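Table, bowl, towel: Zdzisław Domański on setting out a kitchen where there isn't one

February 22, 2025
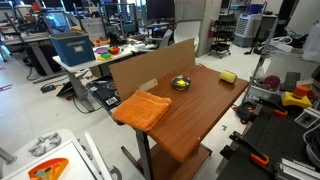
The brown table with a folded orange towel, a steel bowl and a yellow sponge.

Zdzisław Domański does his work standing up. He sets out household things on tables: towels, bowls, sponges, toy dishes, whatever a session calls for. Then he puts them away and sets out something else. He has done it at Jirkness for two winters, in a large shared room with a concrete pillar at the back and a row of monitors in the background.

Before that he spent 25 years at Frerichs, a kitchenware store in Erkotthorpe, where he dressed the display tables.

"It's the same job," he says. "At the store I had better lighting. Here I have more space, but I share it."

He starts with the towel. He likes terry cloth because it holds a fold. A thin dish towel will spring open at the corner, he says, and then you spend the morning pressing it flat with your hand. He folds in half, in half again, and then checks the edge that faces the room.

"I put it near the corner of the table. If the edge hangs over a little, that's fine. At home that's how a towel lies. At Frerichs they wanted it squared up with a ruler, and I did that for years, and I never saw a kitchen that looked like it."

Orange was his choice. The shelf and the tabletop are both brown, and the cardboard wall along the back edge is tan, so a beige towel would get lost. He bought a stack of them in December, when they were marked down, and keeps the spares at home because his wife likes them too.

The cardboard is plain on purpose. He tried a printed sheet with a tile pattern early on and found it made every small thing in front of it hard to pick out. Now he uses whatever large box comes in, cut open and stood up on its edge.

"People ask me if I'm going to replace it with a nice board. I've had nice boards. They fall over and they dent the table. Cardboard falls over and nothing happens."

The bowl is small, round and stainless steel. Domański owns a lot of bowls. His notebook lists 160 pieces altogether, counting plates and cups, and he says the bowls are the ones he reaches for most. Steel survives being dropped. It can be washed with anything. He likes to put a single bright thing in it, and yellow does well against the metal.

"With one thing in the bowl, you look in the bowl. With three things you look at the pile."

The sponge goes farther along, toward the back edge, lying on its side. He is particular about leaving a gap between it and the bowl. When he trained younger staff at the store, he says, the hardest thing to teach was the gap. They wanted to fill the table. He would take half of it away after they had gone to lunch.

Toy dishes are a newer part of the collection. There's a purple plate, a red bowl, and a stack in yellow and green, and they stay on the white table beside a blue fabric box when he isn't using them. He was against toys at first.

"I thought they'd look silly next to real ones. But the colors are strong and they weigh nothing. My granddaughter came to our house and set the whole table with them, and I thought, all right, that's a place setting."

The blue box has a holder for a label on the front. He prefers fabric boxes to plastic bins because they're quiet when you set them down. His other rule about storage is that a box must be something he can lift with one arm, and he doesn't stack one on top of another.

The brown table came through Bikumel, a secondhand furniture dealer, for 120 dollars. It has a shelf underneath, which is why he picked it over a newer one. There's a small white scuff on the front edge, on the right. He has a brown marker pen that would cover it and hasn't gotten to it.

"A table in a kitchen gets knocked," he says. "I'm in no hurry."

He keeps a written record of every layout: what was on the table, which way the towel faced, where the sponge went. The notebooks go back to his time at the store, and he puts the total at over 4000 tables. He doesn't reread them much. When he can't think of a new arrangement he opens one at random, and if the page calls for something he doesn't own anymore, he swaps in the closest thing.

Asked what he would like to add next, he has an answer ready. He wants a dish rack, wire, the kind with a slot for each plate. He had one at Frerichs and left it behind when he retired from the store.

"I should have asked to buy it. I've been looking at racks ever since and the slots are too narrow on every one of them."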